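The Slow Side of the Shop

A small bindery in Olvera has talked a whole county's worth of printers into sewing books again

By Freya Oakley

By 6:30 in the morning the folding machine at Asell Bindery is already running, and you can hear it from the sidewalk, a quick papery clatter like somebody shuffling an enormous deck of cards. Dulce Varela unlocks the front door with a cup of coffee in one hand and a stack of folded sections under the other arm. She was up late checking them at her kitchen table. She found two pages upside down and she is delighted about it, because she found them before the glue did.

Asell doesn't print anything. Printers send their sheets here flat, on pallets, and the bindery turns them into things with spines: cookbooks, parish histories, poetry, repair manuals, a yearly tide table that has gone out in the same blue cloth for as long as anyone in the building can remember. For a long stretch most of that work was glued, and fast. Then Varela bought a sewing machine, and the shop has been a different place ever since.

I should say right here that I love sewn books. I love the way they lie open next to a mixing bowl and stay there. So I came to Olvera already on Varela's side, and three days among the thread spools did nothing to cool me off.
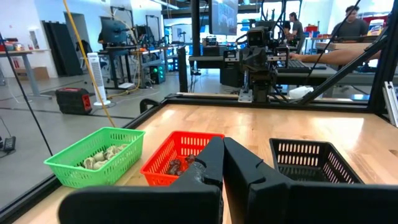 Issue 181

The machine came from a bindery in Stomenthorpe that was closing its doors. It was older than Varela, it weighed more than her truck, and the seller threw in a coffee can full of needles and a manual with half the pages stuck together. She paid for it in October and spent that whole winter learning to run it.

"I broke needles like you wouldn't believe," she says. "I'd get four good books and then this awful crunch. I'd go home and my husband could tell from how I shut the car door."

What a sewing machine does is simple to say and lovely to watch. A book starts out as big printed sheets, folded down into sections of eight, 16 or 32 pages. The operator opens each section at the middle and drops it over a metal saddle, the saddle swings in, and a row of needles pulls thread through the fold and links it to the section before. Then the next one, and the next. The block grows on the delivery table, soft and a little springy, with the thread showing along the back in tidy ladders. It still needs lining, trimming and a cover after that, but it's a book already. You could read it on the bus.

A glued book skips all of it. The folds are milled off, the spine is roughed up, hot adhesive goes on and the cover wraps around. There is plenty to be said for this (Varela will say it herself, at length, while pointing at her own gluing line), and modern adhesives hold far better than the brittle stuff in those old paperbacks that shed pages all over the beach. For a novel you'll read twice it's a fine way to go.

But a field guide! A hymnal, a cookbook, a shop manual that gets bent backward over an engine block! Those are the jobs she went after. She drove around to printers with two copies of the same book, one glued and one sewn, and asked the people at the counter to open both as hard as they could. She never pushed. She just left the sewn one behind.

The first big order was a local bird guide, 372 pages on a coated stock that nobody wanted to glue. Coated paper is slick, and adhesive has a hard time getting a grip on it, so the thread had a real job to do. The crew ran it over two weeks with the radio turned up. Varela keeps a copy by the register, and it has been flattened, dropped, and used to prop the back door, and every page is still in it. 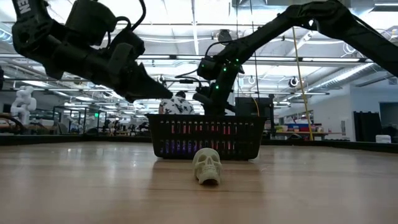
Getting the sheets right

Most of what makes a sewn book good happens before it gets anywhere near a needle, and here Varela gets really wound up in the best way. Paper has a grain, a direction the fibers settle in when it's made, and in a book that grain should run parallel to the spine. Turn it the other way and the pages stand up stiff, the cover bows, and the fold cracks. She keeps torn strips of paper in her apron pocket to show people. Tear with the grain and you get a nearly straight edge. Tear across it and you get a coastline.

"Please ask your printer about grain," she tells every author who walks in. "Ask them early. They'll be happy you did, or they'll be scared of you, and both are good."

Then there's creep. When you nest sheets inside one another, the inner pages get pushed outward by the thickness of the folds around them, and when the block is trimmed they come out a hair narrower than the rest. On thin paper it hardly matters. On a heavy sheet it can eat into a page number. The shop uses a planning program called Preveo to shift the page images and make up the difference, and then somebody folds a dummy by hand anyway and writes the page numbers on it in pencil. I was handed one to fold on my second day. Mine was crooked. They used it to level a table.

The other matter is thread. Asell stitches most work in a plain white polyester, but designers have figured out that the stitching can be seen if you leave the spine bare, and they've started asking for color. A poetry publisher wanted orange. A high school wanted its literary magazine in green and got 167 copies with the spine left open, so the threads cross the back like lacing on a boot. The students came in to watch the run, and one of them asked if she could have the scraps.

There are 12 people on the floor now, and the newest hire had never touched a folding machine before the summer. She was running sections on my last afternoon, feeding the saddle with her left hand and fanning the next pile with her right, and she had the rhythm of it, a little sway from one foot to the other. Varela stood behind her for a minute with her arms crossed, listening for the crunch. Then she went to answer the phone. It was a printer with a cookbook, wanting to know about grain.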